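Sidar Shared Workshop
Two-Arm Bench Project: Frequently Asked Questions

This page answers the questions most often put to the workshop by members who wish to use, copy or contribute to the two-arm bench. Questions concerning general membership, storage and the laser cutter are answered on separate pages.

What is the two-arm bench?

The two-arm bench is a member-built station in the back bay of the Civonstead building. It consists of a flat work surface, a supporting frame and a pair of small robot arms, each with a two-finger gripper. The arms are used for handling light household items, chiefly cloth. The bench is a shared resource and remains the property of the workshop.

Who may use it?

Any member who has completed the bench induction may reserve the station. The induction takes 40 minutes and is held on the first open evening of each month. Members who have been inducted on other powered equipment are still required to attend, as the stop procedure for the arms is different.

Guests may watch from outside the marked floor line. They may not operate the arms, even under supervision.

May I build a similar bench at home?

Yes. The drawings, the cut list and the printable parts are kept in the project folder on the workshop server and may be copied by any member for personal use. The workshop does not sell kits and cannot inspect home builds. Members who build at home are asked to read the section on power and stopping below before connecting anything.

What does a home build cost?

The most recent complete build recorded by a member came to $1060, including both arms, the frame, the power supply and fasteners. That figure did not include a computer or a 3D printer. Prices for motors have changed several times since the project began, and members should obtain their own quotations before ordering.

How much room is required?

Allow clear space on all sides equal to the full reach of one arm. The workshop's frame measures 744 millimeters between the inner faces of the side posts. A narrower frame is possible, but the arms will then foul one another when both are working near the middle of the table, and the software limits must be reset to suit.

Ceiling height is rarely a concern. Floor stiffness is. Two members have reported that benches placed on suspended wooden floors shook enough to spoil the calibration whenever a person walked past.

Why is so much of the work done with cloth?

Cloth was chosen at the start of the project, when the group wished to sort and fold the shop's own stock of bags and rags. It is light, it does little harm when dropped, and a poor grip costs nothing. It is also difficult. A block of wood keeps its shape when picked up, whereas a bag hangs differently each time, and the two arms must agree on how far apart to hold it. Members generally begin with a plain bag or a hand towel and move on to shirts much later.

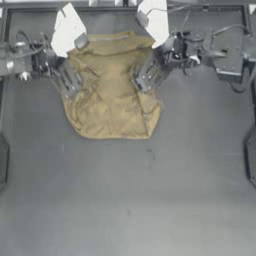 The usual beginner's error is to set the arms too far apart once both corners are held. The motors are strong enough to pull a hem out of a pad or to stretch a seam. Begin with the grippers close together, widen the distance in small steps, and stop as soon as the top edge is straight. A little slack is acceptable for nearly all folding work.

Which fabrics should be avoided?

Please do not use knitted items with open loops, anything with long drawstrings, or fabric that sheds heavily. Lint finds its way into the finger slides and must be removed by hand. Wet or oily cloth is prohibited at this station. Members should bring their own items and take them away afterward.

What are the gripper fingers made of, and may they be changed?

The fingers are 3D printed and may be exchanged for other designs in the project folder. The pads are glued on and are treated as consumables. Spare pads are kept in the drawer marked Urkoten, which is the name the group gave to the second version of the gripper. Fingers from the first version will fit the mounting screws but sit too far forward, and should not be used for lifting.

If a finger is cracked, remove it, place it in the scrap bin and record the change in the bench log. Do not repair it with glue.

What software does the bench run?

The arms are driven by Iyamu, a control program written and maintained by members of the group. It runs on the computer beneath the bench and requires no internet connection. It allows a member to move the arms by hand, save positions and play them back in order. More advanced members may write their own routines, which should be saved under the member's own folder and never in the shared one.

Iyamu is provided as it stands. Reports of faults are welcome and should be entered in the bench log together with the time and the routine that was running.

Do I need to know how to program?

No. Saving and replaying positions can be learned during the induction. Programming becomes useful when a routine must adjust itself to items of different sizes.

What are the rules on power and stopping?

The following apply at the workshop and are strongly advised at home.

The stop button must be within reach of the operator at all times. It cuts power to both arms, and the arms will then drop under their own weight. Keep hands off the work surface while power is on.

Any new routine must first be run at no more than 30 percent speed, from start to finish, with nothing in the grippers.

Long hair must be tied back. Scarves, lanyards and loose sleeves are not permitted inside the floor line.

The bench may not be left running unattended for any length of time -- this includes short trips to the kitchen.

The cables rub against the frame. Is this a fault?

Light contact is normal. Cables should have enough slack for the arm to reach its furthest position without pulling on a connector, and that slack has to go somewhere. Contact that leaves a mark on the outer jacket is a fault. Switch off, move the cable tie, and enter the repair in the log.

How is the work surface cleaned?

Use a dry microfiber cloth. Solvents and spray cleaners are not permitted near the motors. Stubborn marks may be wiped with a slightly damp cloth once the power is off at the wall.

How do I reserve the bench?

Reservations are made on the sheet beside the Civonstead bay door or through the members' calendar. Each reservation is limited to one evening, and a member may hold two at a time. A reservation not taken up by 7:30 p.m. is released to whoever is present.

Will the bench be closed at any time this year?

The bench will be out of service for part of August while the arm mounts are replaced. Exact times will be posted on the bay door. The project folder will remain available throughout.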